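3.2 How people remember where they put things

I'll admit I came to this part of the study with a bias. I lose my keys all the time, and I wanted the data to tell me it's fine. Csenge Szalai and I asked 30 adults in Irkby to keep a diary of every household item they misplaced through November. They wrote down what it was, where they thought it was, and where it finally turned up. 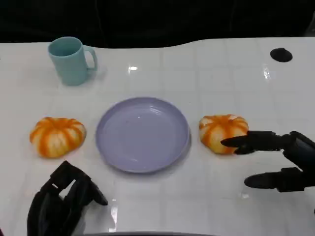

Most entries were short and a little grumpy. Glasses came up a lot, and so did scissors (people have strong feelings about scissors!). We coded each entry by room and by how sure the person felt before they started looking. Béla Győri did the second round of coding without seeing mine, and we argued over 5 entries before we settled them. Four of those were about whether a hallway is a room, and I still think I was right.

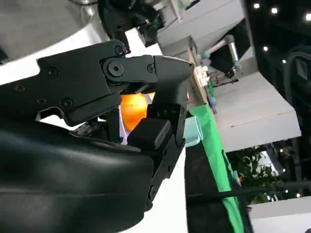

Did feeling sure help people find things faster? Only for items with a fixed home, like a coat or a kettle; for everything else, the confident searchers took just as long as the doubtful ones.

I kept going back to that second group, the stuff with no fixed home. People tended to look first in the place where they'd last used the thing, then go back and look there again, and sometimes a third time. Piroska Fekete found the same kind of looping in her Bretumby interviews, so I don't think our diary keepers were odd.

Figure 2. Tabletop with household objects.

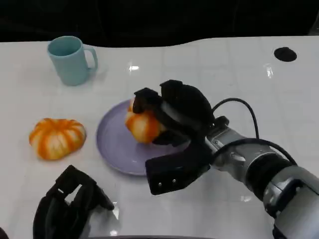
One weak spot is that a diary only catches losses people notice. If your tape measure has been behind the dresser since spring and you haven't needed it, it never made it into our pages. We tried to get at this with a follow-up call, but the answers were too thin to code, so I've left them out of the counts and come back to them in section 4.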